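4.2 Mismatched end effectors in simulation

The second set of experiments asks whether a policy trained on one pair of grippers can be moved to a robot whose two arms end in different hardware. Earlier work in this project used the same gripper on both sides, which made it easy to mirror the training data and double its size. Mirroring is no longer safe once the hands differ, and we wanted to know how much of the earlier performance depended on it.

All runs in this section use Zestora, the simulator described in Section 3. We kept the joint limits, control rate and camera placement from the first set of experiments and changed only the end effectors and the room. Rooms were drawn from the Moncrieff collection, which varies the walls, windows, furniture and lighting between episodes. Each episode starts from a random arm pose, so the policy often begins with one or both hands well away from the work area.

We collected 2,163 demonstrations by teleoperation and removed those in which the operator reset an arm partway through. The remaining demonstrations were split by room, so that no room used for testing appears in training. Actions are given as joint targets for each arm plus one opening value per hand. We first tried sharing the opening value across both hands, following the Mulovdale baseline, but the two mechanisms close over different distances and the shared value left one of them partly open. Separate values fixed this and cost almost nothing in training time.

The policy takes the current image, the joint positions of both arms and a short label for each hand. The label is a learned vector. It is the only part of the input that tells the network which hand is on which arm, and it can be swapped at test time without retraining the rest. We trained 5 seeds for each setting and tested every seed on 320 episodes. An episode counts as a success if the object is inside the target region and both hands have let go of it when time runs out.

Start poses with both arms raised, as in Figure 6, gave the most trouble. The policy has to bring the arms down past the torso before it can do anything useful, and small errors in the first few steps grow along the way.
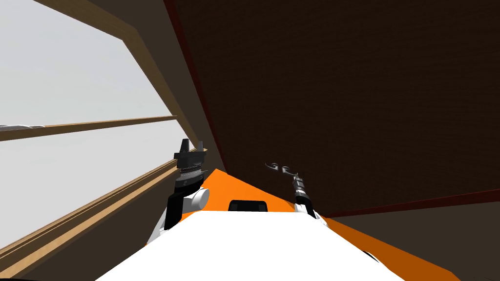

Figure 6. Simulated robot with both arms raised: a parallel gripper on the left arm and slender curled fingers on the right.

Without the hand labels, the most common failure was a grasp attempted with the wrong approach angle. The network seemed to settle on one angle for both arms – usually the one that suits the parallel gripper – and the other hand then pushed the object away. Adding the labels removed most of these cases. What remained were mainly timing errors during handover, where the giving hand opened too early. Dorian Texier's analysis of the recorded joint traces, given in Appendix B, suggests that these come from the demonstrations themselves, as operators differed in how long they waited before release.

We also tested the labels with the hands exchanged between arms, a layout absent from training. Success dropped in all seeds, though the arms still reached toward the object in most episodes. We return to this case in Section 5, where the Wunden data are added to the training set.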